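Last updated: February
Reading time: 4 min

Tamara Enache has strong feelings about tabs. She has designed folding cartons for Tridari, a small packaging firm in Dindinberg, for 21 years, and when I ask what makes a good box she talks for a long while about a slot.

"If the slot is too tight, people think they've got the wrong flap," she says. "So they try the other flap. Then they try force."

Force is how most of her work ends up, and she has made peace with it. Her kitchen drawers at home are lined with rejected prototypes. One of them, the Skitar, holds her teabags and has never shut properly. She calls it her best early piece.

The Skitar was meant for a candle maker. It arrived flat, and the customer was supposed to have it standing in four moves. "I could do it in four moves," says Enache. "My mother got to 28 and then put the candle in a sock."

Her colleague Grigore Grecu, who cuts the samples, remembers it less fondly. He made every one of them on a table cutter that he describes as older than his marriage and in worse repair. He is a man who reads a crease the way other people read a bank statement.

"Corrugated wants to be flat," he says. "You're asking it a favour every time."
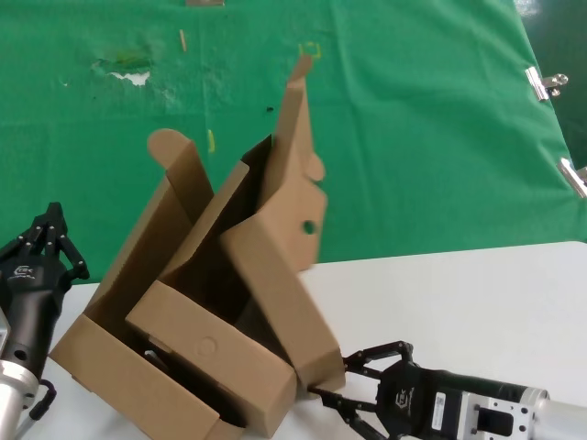

Partly folded: brown corrugated box, with its flaps still going their separate ways.

Enache's advice for anyone facing a box in this state is to leave the tall bits alone. Start with the base, she says, get its edges up, and bring in the sides before you so much as look at the front. People always begin with whatever sticks up highest. She blames flags.

What about the instructions? She laughs at that. For the Jitaru, a mailer with a lid that tucks into itself, she drew a leaflet with numbered arrows and was rather proud of it. Grecu printed 943 copies. "I found one under the leg of the canteen table," she says. "It was doing a very good job."

Grecu would do away with leaflets altogether. His view is that a second crease in the right place will tell your hands what to do - and that if it doesn't, you should have a biscuit and come back. I put it to him that this wouldn't fit on a label. He thinks it would, in small type.

Neither of them keeps a flat-pack box knife at home. Enache opens her post with a butter knife. Grecu's wife opens his.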